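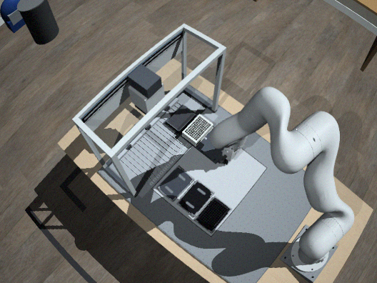
Flinow Guide > Bench cells > Grippers > Comparing two grippers in simulation

6. Comparing two grippers in simulation

This section is for users who must choose a gripper for plate handling and want to try it in Flinow before they order the real one. It is assumed that you have already finished section 5, so the arm is mounted on the table and it moves to its home position without a warning. If the arm is not yet fixed to its mounting plate, go back and do this first.

We compare the Boltitz parallel gripper with the MacPherson narrow gripper. The same method can be used for any other pair.

6.1 Before you begin

You need:

- the Bidley bench cell, opened and saved under your own name
- the gripper files for both models, in the folder "tools"
- one well plate and one flat dark plate on the deck, side by side
- a blank results table (File, New, Results)

Note: Do not work in the original Bidley cell. It is shared by all users on the same computer, and when you move a plate there, it is moved for your colleagues as well.

6.2 Loading the first gripper

1. Open the cell and press Reset. Wait until the status line says Ready.

2. In the tree on the left, click the arm, then click Tool. Choose the Boltitz gripper.

3. Check that the gripper is sitting straight on the last segment of the arm. If it is turned, type the correction in the field Tool rotation and press Enter. Do not drag it by mouse.

4. Open Tool, Mass, and press Read from file. The mass is not read automatically when you change the gripper. With the wrong mass the arm will still move, but the grip force values will be useless.

5. Press Open and then Close. The fingers must move the same distance on both sides.

6. Save the cell under a name which includes the gripper. Later you will have many files and they look the same in the list.

CAUTION: If you copy the tool settings to the controller of a real arm, check the mass and the tool centre point again at the controller. A wrong value can make the real arm push down into the deck.

6.3 Setting the pick and the place

1. Choose the well plate as the target. Right-click it and choose Set as pick.

2. Move the arm above the plate with the jog buttons. The approach height should be some 105 mm above the top of the plate. This height is measured from the finger tips, so you must set it again when you change to the other gripper.

3. Lower the arm in small steps. Stop when the fingers are beside the rim of the plate. They should not touch the deck.

4. Press Teach.

5. Choose a free position on the deck for the place point and teach it in the same way.

6. Run the motion one time at low speed and look at it from the top and from the side. Pay attention to the elbow of the arm when it comes near the metal frame. The frame is a solid object for the collision check, also the posts.

Note: Shadows are only for the eye and they have no influence on the collision check. If a shadow makes it difficult to see the fingers, turn it off under View, Light. You can also move the light, but then please move it back before you save images for a report, otherwise the two grippers are shown under different light and the reader will find it difficult to compare them.

6.4 Running the test

1. Open Test, Repeat, and type 1000 in the field Cycles.

2. Switch on Random offset. This moves the plate a little before every pick, as it would happen with a real plate that was put down by hand.

3. Write down the random seed. You need the same seed for the second gripper.

4. Switch off Live view if your computer is slow.

5. Press Start. You can close the window, the test continues in the background.

6. When the test is finished, press Export and add the result to your table.

Now load the MacPherson gripper and repeat everything from 6.2. Keep the plates, the speed, the offset and the seed as they were. The pick point must be taught again. Please do not only copy it, even if the program offers this to you.

Note: Friction has a big influence. The default value for finger pads is the same for all grippers, and this is not correct for most of them. If you have a value from your supplier, enter it under Tool, Pads. If you have no value, leave the default for both and write this in your report.

6.5 Reading the results

The results table has one row for each gripper. These are the columns which we find most useful.

Dropped: the plate left the fingers between pick and place.

Tilted: the plate arrived, but one side was higher than allowed. For plates with liquid this is as bad as dropped.

Contact: the gripper touched something which is not the target. Click on the number to see which object. When two plates lie next to each other, it is very often the neighbour plate.

Peak force: the highest force on the plate. Look at this together with Tilted. A gripper with a high force and no tilt may still damage thin plates.

In our own test the Boltitz gripper held the plate better, with fewer cases of Tilted. The MacPherson gripper had almost no Contact, as its fingers are narrower and they go more easily between neighbouring plates. We have kept both in the library. For a deck where the plates are close together we would take the MacPherson, and for heavier labware the Boltitz.

6.6 If something goes wrong

The fingers go through the plate. Collision is switched off for the plate. Click the plate and tick Solid.

The arm stops above the plate with "No path". The elbow is probably too near to the frame. Change the elbow from Left to Right in the arm settings, and teach the point again.

The plate shakes in the fingers. Make the time step smaller. If it still shakes, check the mass again (6.2, step 4).

The results are different each time. The seed was not fixed.

CAUTION: A good result in simulation does not replace the test on the real bench. Do the first real pick with an empty plate, at low speed, with your hand at the stop button.

Section written by Vilém Kuruc. Last changed 2023-11-05.

Comments

Ffion Trevor
The seed tip saved me. I had run both grippers with different seeds and was ready to send back the Boltitz. Could you also put the seed in the exported file? At the moment I write it on paper.

Vilém Kuruc
Thank you Ffion. I have asked for it. Until then you can type it in the field Remarks, this field is exported.

Man-lok Kao
My arm says "No path" with elbow Left and with elbow Right. The cell is unchanged except for the gripper.

Liis Petrauskas
@Man-lok I had the same in April. Look at the tool centre point, mine was still from the old gripper and the arm tried to go much too low. After Reset it was fine.

Man-lok Kao
Yes, it was the centre point. Thanks.

Sơn Tạ
Is there a way to use different friction for the two fingers? One of our pads is worn and I would like to see what it does to the Tilted column.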